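Anyone else read the Joelle Sabbagh interview?

batlow_reader
April 30, 2026
Long one, the print version runs 3 pages. Her second book of essays is out and the interviewer finally asks about leaving the church she grew up in. She says she still says grace before meals, just doesn't adress it to anyone. I thought that was lovely. Wanted a lot more on it and then they're off talking about her dog.

hatell52
Read it at lunch. Didn't find it lovely, sorry. Grace addressed to no one is just talking to your soup.

mo_in_jan
lol. But no, I get it. My husband's family does a moment of quiet before dinner, half of them are atheists. Works fine.

hatell52
Then call it a moment of quiet. She's the one using the word grace.

batlow_reader
She explains why tho. Gratitude doesn't need a recipient, that's her whole arguement in the Plivirov essay. Did you read that one or just the interview?

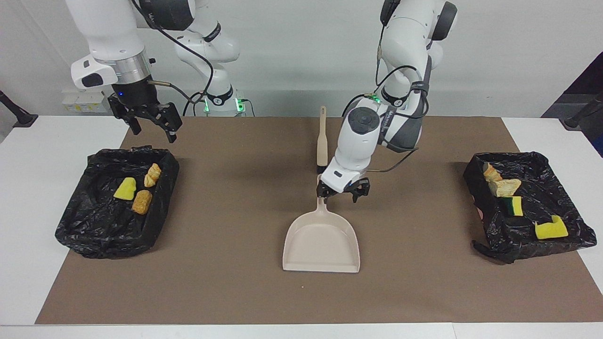

And she's not selling it as a system. She says twice that she might be wrong. When does a writer ever do that in an interview.

hatell52
Just the interview. Not paying for 110 pages of someone thanking the air.

quietpew
Library has it, fyi. Religious person here, Methodist, and I'm closer to hatell on this. Thanking means thanking someone. But I'd rather have her at my table than plenty of people from my own congregation.

mo_in_jan
Anas Obeidat reviewed it back in January and made the same point, a lot meaner. 800 words and most of it on the grace thing. Said she wants the furniture without the house.

batlow_reader
That review bugged me. He skips the chapter on her grandmother completely and it's the best thing in there. The grandmother is where the grace comes from!! You can't judge one without the other

quietpew
Ok that makes me want to read it. Which chapter

batlow_reader
2. Short one, right after the intro.

hatell52
Fine. Putting a hold on it. Still think it's soup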